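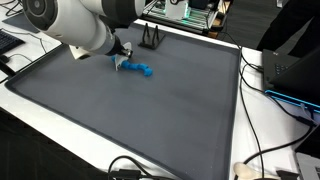

*Maëlle Quintrec*

17 mai 2026, atelier Bemodine

J'ai enfin pris le temps de m'occuper de la petite chaîne bleue, celle que tout le monde tripote en passant (moi la première, je l'avoue) et qui n'avait toujours pas sa page dans le cahier. Elle porte désormais le numéro 829 dans l'inventaire Rurkix, et j'aimerais beaucoup qu'on s'y tienne, parce que l'ancienne étiquette « serpent » désignait déjà deux autres choses dans l'armoire !

Je l'ai posée sur le grand plateau gris anthracite, dans la moitié du fond, un peu à gauche. Le bleu vif ressort très bien sur ce gris mat, on suit la courbe d'un maillon à l'autre sans plisser les yeux, et c'est bien plus agréable que sur le blanc de la table, où tout finit par m'éblouir en fin de journée. Le rebord me plaît aussi : avec une chose qui se tortille autant, je préfère qu'elle ait une limite. Le petit support noir reste contre le bord du fond, je n'y touche pas, merci d'en faire autant.

Pour la forme de départ, je garde presque une ligne droite, avec une légère descente vers la droite. J'ai hésité avec le S qu'on dessinait en janvier pour Kahraman, très joli mais pénible à refaire à l'identique, et j'ai passé six essais à m'agacer dessus avant d'y renoncer.

À faire, quand quelqu'un aura un moment :

- passer un chiffon sec sur le plateau, il y a des traînées claires au milieu (ou c'est un reflet, je ne suis pas sûre, à regarder de près) ;
- ranger la chaîne à plat dans la boîte Stiltness, surtout pas en boule ;
- recopier le numéro sur le couvercle, au feutre, lisiblement.

Il me reste à retrouver la fiche de l'autre chaîne, la longue. Je crois l'avoir glissée dans le classeur des plateaux, à vérifier demain.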